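October, evening

Ysaline Joly has sent me another of her printouts, this time the Vetine method, which promises that a bedroom can be put right if you empty every bag in the house onto the bed and then deal with what you find. It has 22 steps. I counted them before reading a word, which tells you the mood I was in. Step one is "meet your belongings." I have met my belongings. I bought most of them.

I did it anyway, or a version of it, because the bed was going to need stripping at some point and the weather wasn't good for anything else. The argument for using the bed is that you can't go to sleep until it's cleared. I can think of a few ways around that. Anyone who has slept on one side of a bed with a pile of ironing on the other knows how well that works.

So the pillows went up to the top with the quilts underneath, and I left the blue sheet on and used it as the counter. The method wants a plain surface. It doesn't say anything about creases, and mine has plenty. Food was supposed to be moved out first, and of course food was most of what there was. Milk on a bed. My mother would have had something to say.

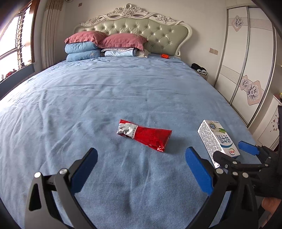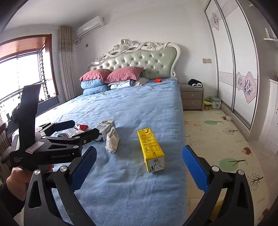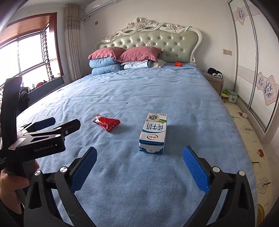 The red packet and the milk, all three times.

Later, after supper

Read the rest of the printout with a cup of tea. It gets worse. Step nine says that anything still in its wrapping is "a decision you postponed." A snack in its wrapping is a snack. What am I supposed to do, unwrap it and decide about it?

I'm also told to give every object a home within arm's reach of where it was found. For the milk that would be the bedside table. The milk is in the kitchen now, and so is the yellow carton, second shelf. The red packet went in the cupboard over the sink, the one where the door sticks. The little white pouch with the lacy edge I put in the top drawer, where I will lose it again. The plastic bag went in with the other plastic bags.

That leaves the orange-red one up by the headboard, which I had been walking past for I don't know how long. I'll give the method that much. I'd stopped seeing it.

What I will not do is buy the boxes. The last page is all boxes, naturally – a thing called the Clirance, stackable, in a set of 3, and a bigger one from Courtois with a lid that supposedly closes with one finger. I already own boxes. They are full of things I put in them the last time Ysaline sent me something, which was the Vedatow folding chart, and I still can't fold a fitted sheet. She says 100 people in her group have done this one and sleep better for it. I'd like to know who asked them, and whether they had moved the bed or just tidied it.

The two folded blue quilts are staying where they are. According to step fourteen, bedding you aren't under is clutter. According to me it's going to be cold in a few weeks. And I like the dusty pink pillows on top, they go with the green of the headboard, though I did notice how much dust a carved flower can hold when you get up close to it with a cloth. I did the loop at the top with a cotton bud and gave up on the rest.

Does the room look better? A bit. It would have looked the same if I'd carried the milk straight to the kitchen in the first place.

Must call Ysaline tomorrow and be nice about it. Also need dish soap, and stamps.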